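4.2 Greifen an dünnen Streben

Ich gebe zu, dass wir den Möbelteil anfangs unterschätzt haben. Stühle und Hocker sind für unsere Pipeline ziemlich fies: viel Luft, wenig Fläche, und fast alles weiß vor weißer Wand! Der Segmentierer aus Abschnitt 3 liefert da gern mal eine halbe Strebe, und der Planer (bei uns heißt er Emau) macht daraus brav einen Griff, der knapp danebenliegt.

Wolfram Sperling hat deshalb an einem Donnerstag die Griffauswahl umgebaut. Statt die Punktwolke komplett zu bewerten, passen wir jetzt Zylinder an die sichtbaren Streben an und suchen Kandidaten nur noch in der Nähe der Verbindungsstellen. Pro Ansicht bleiben höchstens 163 Kandidaten übrig, vorher waren es 700. Der zweite Arm geht als Hindernis in die Planung ein, auch wenn er gerade nichts zu tun hat (das hatten wir in der ersten Version glatt vergessen, mit den erwartbaren Ergebnissen).

Abbildung 5 zeigt vier Ansichten aus der Kopfperspektive, jeweils mit dem rechten Arm am weißen Gestell oder dicht davor.
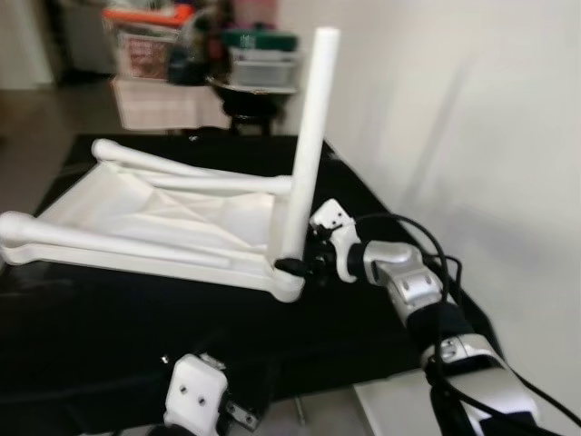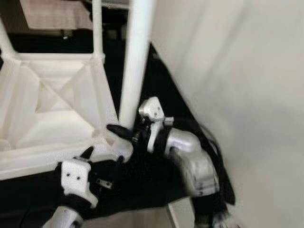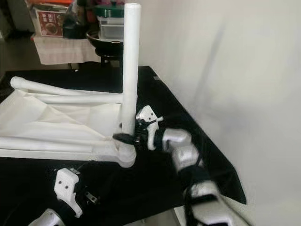
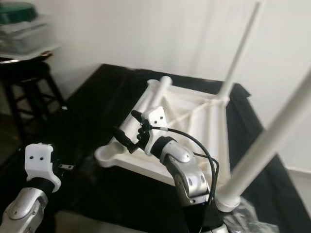
Abbildung 5: Rechter Arm an senkrechten Streben und Verbindungsstellen, Greifer vor weißem Kunststoff.

Was uns noch ärgert, ist die Kraftregelung. Kwaku Frimpong hat die Dämpfung im Budorov-Regler zweimal neu eingestellt, und bei langen Hebeln schwingt es trotzdem nach. Von den 289 protokollierten Griffversuchen haben wir alle mit starkem Nachschwingen von Hand markiert; die Markierungen liegen dem Datensatz bei. Eine Schätzung der Trägheit schon beim ersten Kontakt wäre schön, dafür fehlt uns aber bisher ein sauberes Signal am Handgelenk. Mehr dazu in Abschnitt 4.3, wo wir die Filter vergleichen.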